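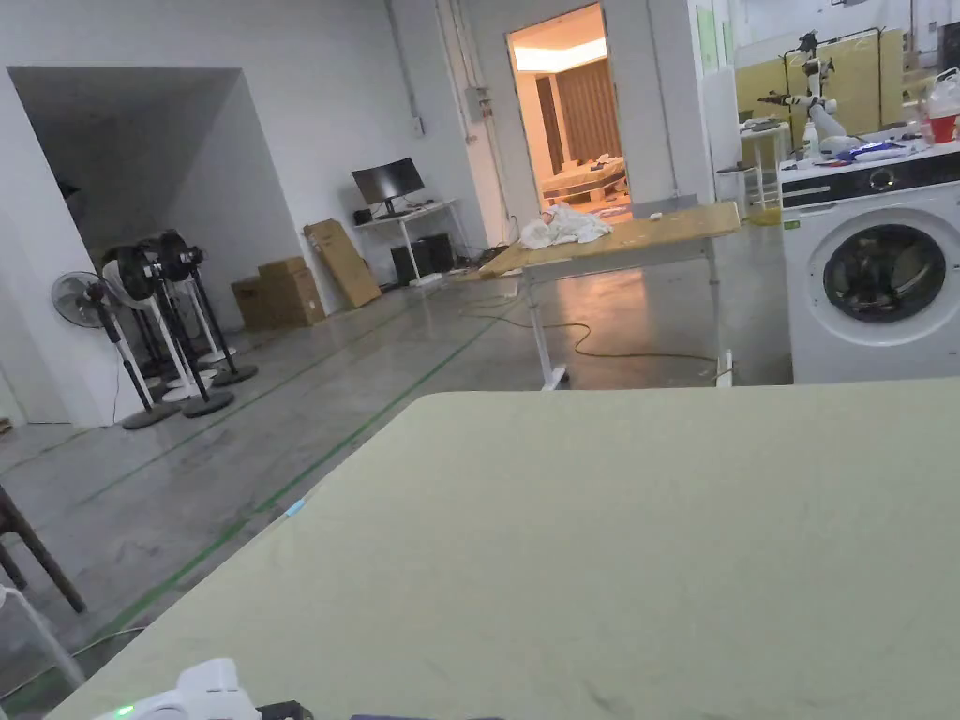
Chandrasekhar Nair told us at our very first meeting that a garden planned on paper is a garden for people who don't like surprises, and that we should go and kneel in ours before we drew a single line. We had already drawn quite a lot of lines. We put them away for a month and he was right, and most of what follows comes out of that month.

Our project was the long border behind the Alport building, a strip of ground that used to be a rose garden and had gone to bindweed and old mulch. The assignment asked each group to research the history of a neglected planting, propose a new one, and get at least part of it into the ground before the end of the term. We picked Alport because one of us walks past it every morning and had noticed a single pink rambler still climbing the drainpipe, blooming its head off in July with no help at all!

History of the site

The best source turned out to be a box of seed orders and letters in the Shenoy reading room. The rose garden was laid out by a gardener who signs only with initials, and who clearly loved old shrub roses and had very little patience for hybrid teas ("stiff as umbrellas," one letter says). There is a hand-colored plan with the beds shaped like fish. We could find only one of the fish on the ground, and only by digging, when the spade hit a curve of brick edging under the sod. That was the best afternoon of the whole project. We followed the brick on our hands and knees until it got too dark to see.

The border covers 751 square feet. The original plan lists 20 roses, with catmint, lady's mantle and foxgloves in between, and a row of lavender along the path that the letters complain about constantly. Too wet, they say, every spring. We tested the drainage ourselves by filling holes with water and timing them, and the path side really is slow. The water in one hole was still there the next morning.

Planting proposal 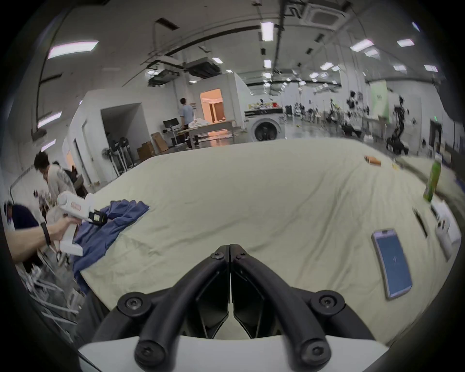 Fig. 2. Large table with cream-colored cloth, phone and green bottle.

We decided not to copy the old plan. We kept the fish bed, since we had the brick for it, and we kept the rambler, which we have taken cuttings from (six so far, four with roots). Everything else we rethought around the water. Where the lavender used to sulk we put blue flag iris, cardinal flower and turtlehead, all of which like damp feet. The dry end by the wall gets little bluestem, butterfly weed and a low aster called for in none of the old letters but loved by every bee we have ever met.

Bulbs were the big argument. Half of the group wanted tulips for the color, and the other half had lost tulips to squirrels before and wanted camassia, which is taller and stranger and comes up a smoky blue. Camassia won. We planted 400 in one long drift, and our knees have not forgiven us.

Costs

We spent $1,035 in all. The bulbs took the largest share, then compost, then the iris. The Drusavell fund paid for plants but not for tools, so the forks and the wheelbarrow were borrowed from Alport.

What we would change

We would start the compost sooner. We would label things properly the first time, with pencil, which lasts, and not with marker, which had washed off by the second rain and left us guessing about a whole row of seedlings. We would also ask the people who use the building earlier on. When we finally did, several of them wanted somewhere to sit, and the only good place left for a bench is now full of asters.

The irises are settling in and the first new shoots have shown on the rambler cuttings. Two of us are staying on next term to weed, and to look for the second fish.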